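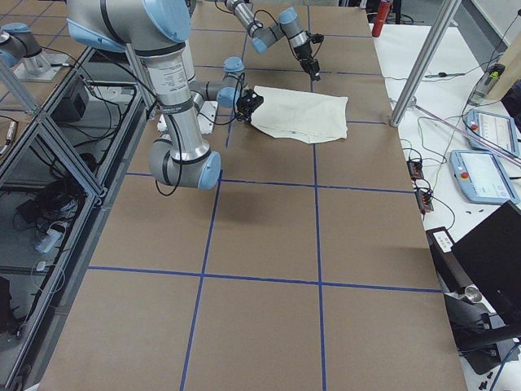
Griltcombe Clothing Exchange – minutes of the meeting held 4th March

Present: Gunvor Nordin (chair), Waldemar Ostrowski, Engelbert Eder, Kacper Kurek (minutes)
Apologies: Zdzisław Sobczak

1. Previous minutes
The minutes from January were read and accepted. Waldemar asked that the spelling of Magalhães is corrected in item 3. Done.

2. Stock
Engelbert reported 2,724 garments on the shelves. The T-shirts are the biggest part and also the most untidy. Gunvor reminded us that the shelf labels must be in the same colour as the size list.

3. Folding of T-shirts
There was a long discussion. Waldemar prefers rolling. Engelbert prefers the flat fold, with the hem lying straight across and the top edge straight also. It was agreed to use the flat fold for all adult sizes. Creases should be smoothed by hand before the shirt goes on the pile. Rolling remains allowed for baby clothes.

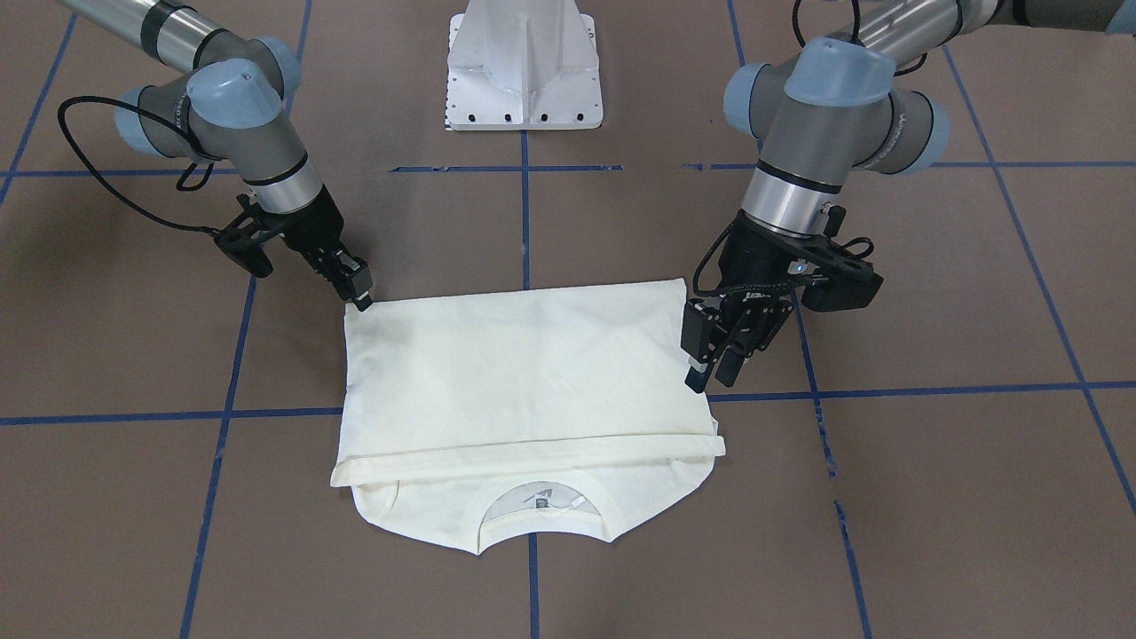 2 min read

Kacper asked if cream and white shirts can go on one pile. Agreed – they are sorted by size only.

4. Small cloths
Plain cloths without a hem are to be laid flat, pulled out at the corners and folded in quarters. Gunvor will write this on the card by the door.

5. Purchases
Kesent has offered 1,000 paper bags at the old price. Accepted. The offer from Testska for new shelving was postponed, as Zdzisław has the drawings.

6. Other matters
The key to the side cupboard is still missing. Whoever has it, please bring it to Engelbert.

The next meeting will be announced by e-mail.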